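Speaker notes, Trusville controls meetup, July 2021
Talk: Keeping the planner and the perception stack on the same clock
Speaker: Myrto Karagiannis

Slide 1. Title. Say name, say Wullow is the planner and Forau is the perception node. Skip the org chart.

Slide 2. The problem. Wullow plans against a world model. Forau updates the model whenever a detection clears threshold. Until October the two shared no timestamp convention, so a plan could be built from a pose older than the arm state it started from. Give the symptom: grasp offset that grows with joint speed.

Slide 3. Wrist view. Background clutter goes into the detector along with the table. We crop by projecting the table plane into the image, using the arm pose at exposure time. If that pose is stale the crop slides off the far edge and people, chairs and cables come back in. 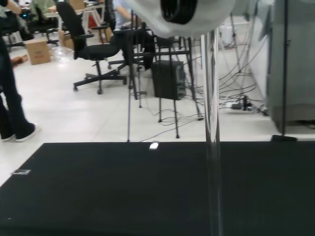

Wrist camera, uncropped. Table in the foreground, room behind.

Point at the far edge of the table. It is the line we fit to check the projection. Mention that reflective verticals break the fit, and that we mask them by hand per setup.

Slide 4. Buffering. Joint states go into a ring buffer of 2,000 entries. Forau looks up the two entries on either side of the exposure and interpolates. No extrapolation. If the image is newer than the buffer head, it waits one cycle, then drops the image.

Slide 5. Held objects. Once the hand closes on something, that object leaves the world model and becomes part of the arm for collision checking. 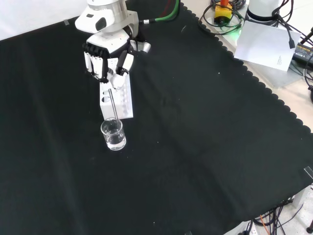
Attachment has to be atomic. In the old code the rack was removed in one message and attached in the next, and a plan request landing between them saw no rack at all. Glassware standing close to the rack makes that gap expensive. Wullow now takes a single scene diff with a version number and rejects any plan whose version is out of date.

Slide 6. Results. Replay log has 1,133 plan requests. Old code: 4 built on a half-applied scene. New code: none. Say clearly that this is replay only.

Slide 7. Open items. Transparent objects are still entered by hand. The Fu driver stamps on receipt and needs a patch. Take questions here, leave slide 4 up.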